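7/26/22
Speaker notes – handling and seating desktop processors
Nernside repair training, module 3. Speaker: Khrystyna Zhuravel

**Opening**

Welcome the group on behalf of Grendadau and thank Anum Lashari for preparing the benches. State the purpose of the session: each person should be able to move a processor from its holder to the board without touching the contacts.

**Storage before fitting**

Processors are kept upright in a holder until the board is ready. Hold them by the edges only. 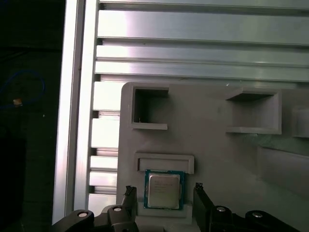 Remind the group that wrist straps are worn throughout, and that parts are signed out against the sheet. The June intake signed out 361 parts under this arrangement. Pause for comments – Amr Abdelaziz may wish to speak on stock.

**At the socket**

Match the corner mark on the processor to the mark on the socket. Lower it straight down and let it rest under its own weight. Do not press or slide it. 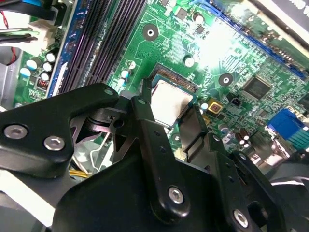 What should be done if the processor does not sit flat?

Lift it straight up, check the corner marks again and look for dust or bent contacts before a second attempt.

**Close**

Practice runs for 40 minutes. Completed sheets go to Nesma Kamel.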